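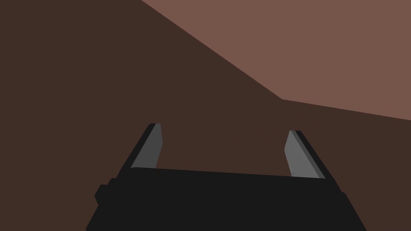 Norkine的开放日，我是冲着“家用双臂机器人现场演示”这几个字去的。星期二，从市里坐早班车到Inlow，出站再走一段坡路，到的时候签到台前已经排了队。每人发一张胸牌、一只帆布袋，袋里有一本印得很厚实的册子，封面上写着“今年，它走进卧室”。

先把话说在前头：我对这家公司没有成见，对机器人也没有。我写自动化这个题目写了很多年，看过焊接线，看过分拣中心，也看过酒店走廊里卡在地毯边上转圈的送餐小车。我的毛病是爱问一句“它到底干成了什么”。这句话在开放日上不太受欢迎，主办方更愿意你问“它将来能干什么”。

上午的安排在主厅，他们叫它Sundqvist厅。台上确实有一台真机，白色外壳，站在围栏后面，主持人讲话的时候它抬过两次手臂，像在打招呼。除此之外它整个上午没碰过任何东西。真正的“演示”在台子背后的大屏幕上，跑的是他们自己的仿真平台，名字叫Skallex。

册子里对此没有隐瞒，但也没有放在显眼的地方。第19页有一行小字：本次操作演示在仿真环境中进行。我问旁边一位带着孩子来的父亲看到这行字没有，他翻了半天，说字太小，没戴眼镜。

一间很省事的卧室

仿真里的房间我看了很久，前后看了三轮。深色木床，紫色枕头，浅色木地板，墙上一大幅开满红罂粟的草地，靠近机器人身前的地方有一只橙褐色的小木盒。讲解员说，这是“典型的家庭卧室”。

我不知道谁家的卧室是典型的。我家的卧室里，床头柜上有一摞看到一半的书，书上压着充电器，充电器的线缠着台灯的线，台灯下面还有一只不成对的袜子。墙角有灰。地板上靠窗的那一块，晒得比别处颜色浅。这些东西每一样对机械手来说都是麻烦：线会勾，袜子会变形，书摞会倒，日光会晃眼。一间把麻烦都省掉了的卧室，当然可以用来调程序，我完全理解工程师为什么要从这里开始。可是把它搬上大屏幕，对着几百把椅子说“走进卧室”，就有点欺负外行了。
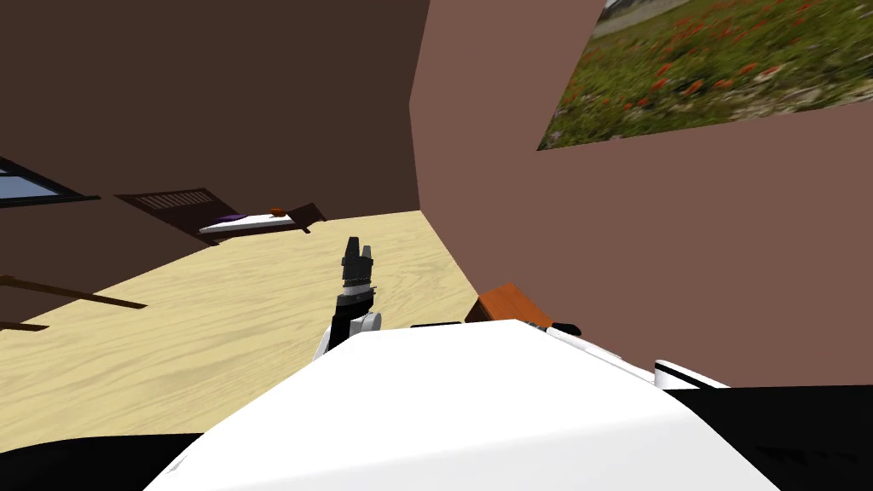
讲解员反复用一个数字：2000。意思是同样的动作在Skallex里已经跑过2000遍。台下有人鼓掌。我举手问，这2000遍里成功了多少，什么算成功，换一只盒子以后又成功了多少。他回答说，这些数据目前还在整理，会后可以留下邮箱。我留了，到写这篇文章的时候，收到的是一封感谢到场的群发信和一张下次活动的优惠券。

跑过多少遍，说明的是电费和耐心。我小时候练毛笔字，一个“永”字写满过整本大楷簿，最后一个和第一个一样难看，我母亲可以作证。次数要和别的东西放在一起才有意义，比如每次房间变没变，东西的位置变没变，光线变没变，失败的时候系统自己知不知道失败了。最后这一条我尤其在意。一只抓空了的夹爪，如果它以为自己抓到了，接下来会一本正经地把“盒子”送到桌上，松开，收手，报告任务完成。这种事我在别家的分拣线上亲眼见过，工人们管它叫“端空气”。

屏幕角落里那一路夹爪视角，在我看来比主画面老实得多。两根手指张着，中间什么都没有，背后是大片平涂的棕色。观众不怎么看那个小窗口，它没有房间，没有床，没有讲故事的余地。可是机器人要干活，靠的恰恰是这种贫乏的画面。从指尖那里看出去，两块平面一深一浅，交界的边斜着过去，它得据此推断自己在哪儿。我希望他们把这路画面放大到整面屏幕上，哪怕只放五分钟，让大家坐着看完。那五分钟大概会有点闷，但看过的人对“走进卧室”四个字会有自己的判断。

午饭时听到的话

午饭是三明治，排队很长，我因此有机会和Mahlet Admasu聊了一阵。她在Norkine做仿真场景，胸牌翻在背面，我问了才知道。她比台上的人坦率许多。

我说那个房间太干净了。她说，对，第一版就是这么干净，后面会加东西，加乱的东西，加会挡住视线的东西，只是开放日用的是最稳的一版。我问为什么用最稳的一版。她看了我一眼，大概觉得这问题没有必要回答，然后说：“你家来客人的时候也会收拾一下吧。”

这话很难反驳，我当时也笑了。回程的车上我又想了想，觉得还是可以反驳。我家来客人，我没有请他们掏定金。Norkine的后厅里摆着一张预订台，填表，付定金，排号，交付时间写的是“待公布”。收拾过的屋子给朋友看是礼貌，给买家看就得另说。买二手房的人都知道要挑下雨天去看。

我问她，仿真里学会的动作搬到真机上，要掉多少成色。她说看任务，有的几乎不掉，有的一搬过去就完全不能用，要重来。我问那台在围栏后面挥手的真机能不能抓一下盒子，随便什么盒子，我帆布袋里就有一只装眼镜的。她说今天不行，安全流程没有走那一项。我相信她。我也相信，如果那一项走通了，他们绝对舍不得不演。

关于那幅罂粟花

下午场换了观众，画面还是那些，我坐在侧面重看。有一位先生问了个很好的问题：墙上那幅画，机器人知道是画吗？

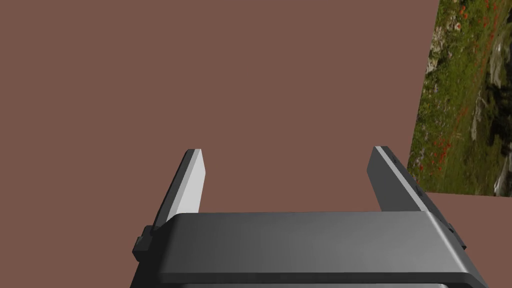
讲解员的回答和我的不满

讲解员说，这取决于任务，如果任务里不涉及墙面，系统可以忽略它。这个回答在技术上挑不出错，可是那位先生显然想知道的是别的事。一幅画挂在墙上，人走进来不会伸手去摘里面的花，也不会把画框底下那条斜边当成台阶。我们觉得这是不用教的。机器人的镜头贴近了、歪过去了以后，那片草地就是一块带绿带红的东西，和窗外真的草地、床上花被单有什么区别，得靠别的办法弄清楚。弄没弄清楚，演示里看不出来，因为演示里没有任何一步要求它弄清楚。

我觉得这类活动的问题都出在这里。你看到的每一样东西都没有造假，标注也有，第19页写着呢。只是凡是可能出岔子的地方，都安排得恰好用不上。观众带着“我看见它在卧室里”的印象回家，而他们看见的，是一段程序在一个为它准备好的房间里。中间这一截距离，有多远，要走几年，没有人负责告诉他们。

有同行批评过我，说照我这个标准，什么新东西都不能拿出来给人看了。我的要求没有那么高。我想要的很具体。开场头一句就说清楚今天看的是仿真，用和封面标题一样大的字。失败的片段也放，挑五段就够，抓偏了的，碰倒了的，伸手伸错方向的，都算。真机如果只会挥手，就说它今天只挥手。预订台撤掉，等有了交付日期再摆出来。做到这些，我下次还坐早班车去，坐前排，鼓掌。

还有一点关于价钱。预订台的小姑娘告诉我，定金可退，扣30块手续费。三十块不多，一杯咖啡加一块蛋糕的事。我问她扣这笔钱的理由，她说是系统设定的。我身后的人已经把卡掏出来了，我就让开了位置。

离场的时候路过主厅，灯关了一半，大屏幕还亮着，Skallex的画面停在那间卧室里，两个工作人员在卷地上的电缆。有一根缠在椅子腿上，其中一位蹲下去，抬起椅子，换手，把线从底下抽出来，又顺手把椅子推正了。我在门口站着看完，然后去赶四点的车。

帆布袋还在用，质量不错，拿来买菜正好。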